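Damp towel on a glossy dark wood table? (reading room book swap)

Forum index > House and Home > Furniture care

tlill_reads
OK so I help run the book swap at our little reading room and I need a ruling from people who know tables. We have a long dark wood table, very shiny finish, and it's the one thing in the room everybody compliments. Every swap I lay the books out on it in a row so people can walk along and look. Before that I wipe it down, and lately I've been folding up the towel afterward and leaving it on the table while I set up. Kheri Massawe, who does the setup with me, just about had a fit and said I'm going to give it white rings. Am I? The towel is barely damp!

- Triin (Triin Lill, for the swap people who lurk here)

oldvarnish
Yes you are. Maybe not today. A glossy finish on a dark table will show a cloudy patch sooner or later if you leave damp terry cloth sitting on it. Hang the towel on a chair.

pagecorner6
Depends totally on the finish. If it's a modern poly you could leave a wet towel on there through lunch and it wouldn't care. If it's shellac or an old lacquer, then what oldvarnish said. Do you know which one it is?

tlill_reads
No idea. It was there before any of us. It came with the room.

oldvarnish
Then treat it like shellac until you know better. Put a drop of rubbing alcohol on a cotton swab and touch it somewhere underneath where no one looks. If it gets sticky, it's shellac. And please not on the chairs if they're upholstered, I take that part back.

tlill_reads
They are, orange ones, so good catch.

bindery_mouse
Can I be the one to worry about the books instead of the table? I repair paperbacks for fun and I'd keep any damp cloth far away from them. Paper drinks it right up and then the bottom edges go wavy. I'd wipe the table, wait until it's completely dry (9 in the evening the night before works great if you have a key), and only then bring the books out.

pagecorner6
The night before is overkill. Wipe it, dry it with a second cloth, go make coffee, done. We did it that way at the Wananetti fair every September and never had one wavy book.

bindery_mouse
You never had one that you noticed :)

Ndungu_shelf
Different question, are you laying them all flat? When I ran the table at Ndung'u I stood half of them up and people picked up so many more. Flat books just sit there.

tlill_reads
All flat, with a little upright card near the end. I tried standing them up once with bookends and the whole line went over when somebody leaned on the table, so I'm a bit scarred. I like flat anyway because you get the whole cover, and for the kids' ones the cover is the entire sales pitch! I do stack a couple when I run out of patience.

The table with books on it:
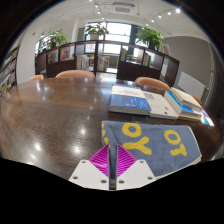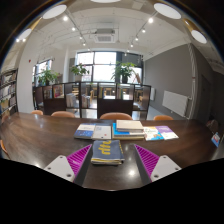

Anyway, the shine is what I'm trying to protect. I went and did the swab test under one end this afternoon and it did not get sticky at all, so I guess that's a point for pagecorner6. I'm still going to move the towel. Kheri has offered to put a hook up by the door and I'd like to keep the peace.

oldvarnish
Not sticky is good news. Still could be lacquer though, try lacquer thinner in the same spot if you're brave. I would not be.

pagecorner6
Point accepted, thank you. With a shine like that the thing I'd worry about is grit. Slide a hardcover across it with one crumb of sand underneath and there's your scratch. Lift the books, don't push them.

bindery_mouse
Agree with pagecorner for once. You could run a strip of felt down the middle. I bought some from Usten, it's thin and doesn't shed, and I cut it in 2 long pieces.

tlill_reads
I thought about a runner but then you'd cover up the nicest part of the room. Lifting I can do. Is there a polish I should be using or just leave it alone?

Ndungu_shelf
Drurnero paste, tiny amount, twice a year.

oldvarnish
No no no. Leave it alone. Polish builds up and then it comes off on the books. Soft cloth, a little water, dry cloth. That table doesn't need 100 products.

Ndungu_shelf
We used it for years and it never came off on anything. But it's your table, Triin. I'd still stand a few of those books up.

tlill_reads
Maybe three. At the wall end, where nobody leans. I'll report back after the next swap.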